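Onia handheld gripper kit: notes for session 8
Course: Buying and Running Small Automation
Instructor: Charito Catacutan

These notes go with the product review you started in July. Read them before you fill in the review form. The form is the same one we used for the Flastex feeder.

What the kit is

Onia sells the kit as a pair of grippers that a person holds, one in each hand. The person does the task, the grippers record the motion, and the recording is used later to train a two-armed robot. You do not need the robot on site to record. For a small shop, that is the main selling point, and it is the claim your review should test first.

The price on the quote from Jurčo, the reseller, covers the two grippers, the recording software and one year of support. Computers, work surface and frame are extra. Vratislav Paulík asked last time if the frame is required. The manual says no, but the reseller recommends one.

Work area

A plain board with one small object on it is enough for the first exercise. We use a red cube. Keep both grippers over the board when you begin, and start from the front corners.
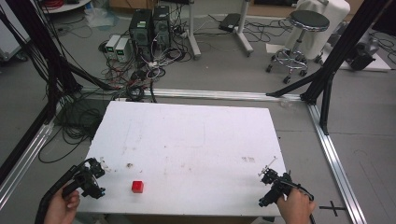
Reading time: 2 min | 400 words

Cables deserve a line in your review. Write down how far you can reach before a cable pulls, and whether you had to change your grip to get slack.

Running the exercise

Record 20 picks with the right hand and 20 with the left, 40 in all. Put the cube in a new spot each time. If you drop it, keep the recording and mark it as a drop. Do not delete it. Oldřich Bartoš will collect the files from both groups and put them in the shared folder.

What to score

Weight and comfort after a full set
Time from power-on to first good recording
Number of recordings the software rejected
Quality of the manual
Reply time from support

Score each line from 1 to 5 and add a sentence of explanation. A score with no sentence gets no credit.

Open points

The support terms say repairs are done in Flastdale. They do not say who pays for shipping. Vlastimil Hrubý has written to the reseller and will pass on the answer. Leave that line of the form blank until then.

Spare finger pads are listed in the catalog with no price. Treat this as a missing cost in your total.

Reviews are due at the start of session 9.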